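3.2. Estimation visuelle des motifs répétés

L'estimation rapide d'une quantité sans dénombrement repose sur des indices dont la contribution relative reste discutée. Pour les nuages de points, la densité locale et l'aire de l'enveloppe suffisent à expliquer une part notable des réponses. Les motifs alignés selon un seul axe posent un problème différent : l'espacement y est constant, et l'observateur peut déduire le nombre d'éléments de la longueur totale et du pas. Gyamfi a proposé de nommer cette stratégie « lecture par le pas ». Nous en testons ici la principale prédiction, à savoir une erreur proportionnelle à la longueur et indépendante du contraste.

Les participants (n = 180) ont été répartis en 2 groupes selon l'orientation du motif, verticale ou horizontale. Chaque essai débutait par une croix de fixation, suivie du motif pendant 3000 ms - durée trop courte pour un comptage complet des séries les plus longues. La réponse était saisie au clavier, sans retour sur l'exactitude. Les séries du corpus Ledura ont été présentées dans un ordre aléatoire, en 9 blocs séparés par une pause libre. Les essais sans réponse ont été exclus de l'analyse.

La sous-estimation croît avec la longueur du motif dans les deux groupes, conformément à la prédiction. L'effet du contraste n'est pas nul pour autant : il apparaît lorsque les éléments ne se distinguent que par leur ombrage. Les surfaces nervurées de teinte uniforme relèvent de ce cas. Sur l'objet blanc de la figure 2, les nervures horizontales sont régulièrement espacées, et leur séparation tient à la mince ombre grise située sous chaque bourrelet, plus claire à droite qu'à gauche pour l'ensemble du relief. L'extrémité supérieure étant hors champ, la longueur totale n'est pas disponible et la lecture par le pas ne peut porter que sur la portion visible.

Figure 2. Motif répété à nervures horizontales, de teinte uniforme.
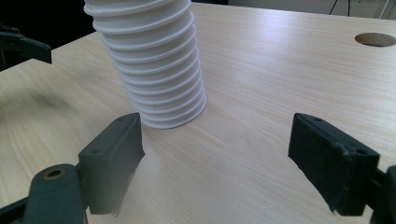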